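Subject: Re: [cedovine-users] Right gripper closes early, cup ends up tipped
From: Thongchai Jaidee
Date: July 29, 2026

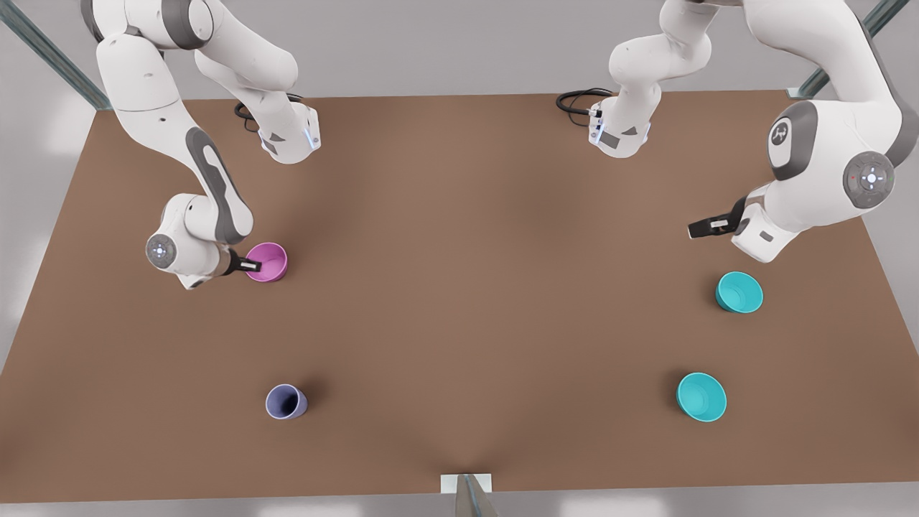 I had the same fault in the two-arm cup and bowl task, and I think I have found where it comes from. It took me most of two days, so I am writing it all down for whoever hits it next.

First, what I ran. I took the stock tabletop layout with two cups and two bowls and set the random seed so the same start positions came up each time. I did 1,000 episodes with the Edemer controller on both arms. The right gripper closed before it had reached the grasp pose in 57 of them. The left gripper did it in none. That difference between the arms is what made me stop looking at the grasp planner, where I had already wasted a morning.

You wrote:

> We see the right gripper start to close while the wrist is still moving.
> The fingers catch the rim and the cup goes over. It does not happen with
> the bowls. We lowered the approach speed by 30 percent and it made no
> difference. There is nothing in the log except the usual contact
> messages. Is it possible that the cup mesh is wrong? We are on the June
> release and did not see this before we upgraded.

The mesh is fine. I swapped the cups for plain cylinders of the same size and got the same failures on the same seeds.

The trouble is in the contact threshold. Before June, both grippers read it from the shared task file. In the June release each arm has its own block, and the block for the right arm has the threshold set far too low. A light touch of one fingertip on the rim is then counted as a full contact on both fingers. The state machine skips "align" and goes straight to "close". Slowing the approach does not help, as you found, and I would expect that. The touch still happens, just later.

I think the bowls are spared only because the stock task gives them to the left arm. When I swapped the assignments, the right gripper closed early on the bowls too. I did not run that long enough to give a rate.

To check whether you have the same problem:

Open the arm config and compare contact_min under right_arm and left_arm. If they differ, copy the left value over the right one. Delete the cached task file before you restart, or the old value will be loaded again. I forgot this the first time and thought the fix had failed.

With the values matched I reran the same seeds and the early closing was gone. There were still 9 episodes with a dropped cup, but those were slips during the lift, and I saw slips like that on the old release as well.

One warning for anyone who uses the same config on hardware. The Jidillow bridge reads this block without any check of its own. We have not run the June release on our real arms and will not until this is sorted out. If you have, please look at the value before the next run and keep people out of reach of the right arm until you have done so – an early close at full grip force could hurt someone's hand.

I have sent the patch and the list of failing seeds to the Palaniappan tracker. I could still use a log from someone who runs the left arm as primary, with the config as shipped.

Thongchai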